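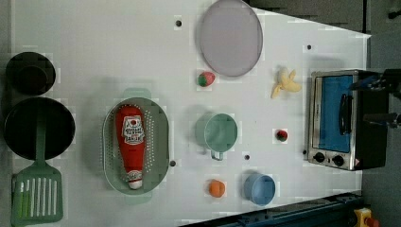

Section 2. Setting out the table

By now you should have the Fullthorpe table standing level and all the bags from the Esmont kitchen set opened, so you are ready for the part most families enjoy best. There is no hurry with any of it. Children like to help, and if the strawberry ends up in the measuring cup before you have reached step 3, simply carry on and sort it out later.

Before you begin

Wipe the white top with a soft cloth wrung out in warm water and a drop of washing-up liquid, and dry it well. Clear a space 60 cm wide on the floor beside the table too, so there is room for a child to kneel or for you to pull up a stool.

CAUTION: Pick up every scrap of bag, tie and tape before children come to the table. Fold the bags into the carton and put the carton well out of reach.

Setting out

1. Start with the dark cookware, as these pieces take up the most room. Put the small black pot at the back left and the frying pan in front of it. The green slotted spatula can rest across the pan.

2. Place the pale green colander next to the cookware, with a hand's width between them if you can manage it. It is longer than it is wide, and we find it sits most comfortably with one small handle pointing towards you and the other away.

3. Put the large lavender plate at the back, in the middle. It is nice to leave the plate clear at first, so that whoever is "cooking" has somewhere to serve up.

4. Find the red ketchup bottle and turn it so that you can see the white label. Check that the label is smooth, with no corners lifting. A corner that has come up in transit can usually be pressed down again with a warm thumb, held there for a slow count of ten.
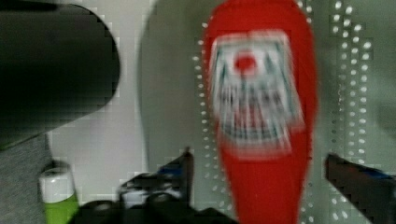

Red piece with the white label showing (step 4)

5. Lay the ketchup lengthwise in the colander. The cap can point towards you, which makes it easier for little hands to take hold of. It doesn't matter if it slides round to a slant, and it will probably do so the first time somebody leans on the table!

NOTE: The ketchup is a play piece. Please don't try to fill it, with water or with the real thing, however persuasive the request.

6. Set the mint-green measuring cup to the right of the colander with its handle towards the front, and pop the strawberry down a little way behind the two of them.

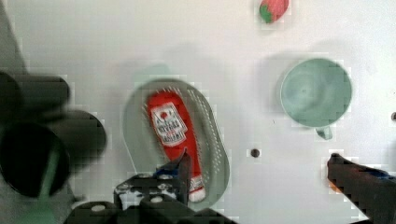

7. Add the light blue cup nearer the front, with the orange to its left. The peeled banana goes at the back, to the right of the plate. Its peel flaps are meant to spread outwards, so there is no need to fold them in.

8. Stand back and look at the table from a child's height. Anything that can't be reached without climbing should come forward a little.

Other ways to lay it out

The arrangement in steps 1 to 8 is only the one we start with. For two children playing together, you may like to take the ketchup out of the colander and lay it straight on the white top, where both can get at it, and keep the small red and green foods close by.
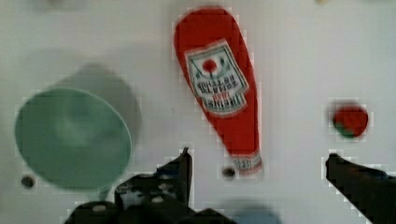

Ketchup laid flat on the table, with a small red toy tomato to its right

Clearing away

Small foods first, then cups, then the plate, and cookware last of all. Everything goes back in the Sowerby tray, heaviest pieces at the bottom. If a piece has gone missing, look under the table before you write to us for a spare, and quote part list 174 in your letter.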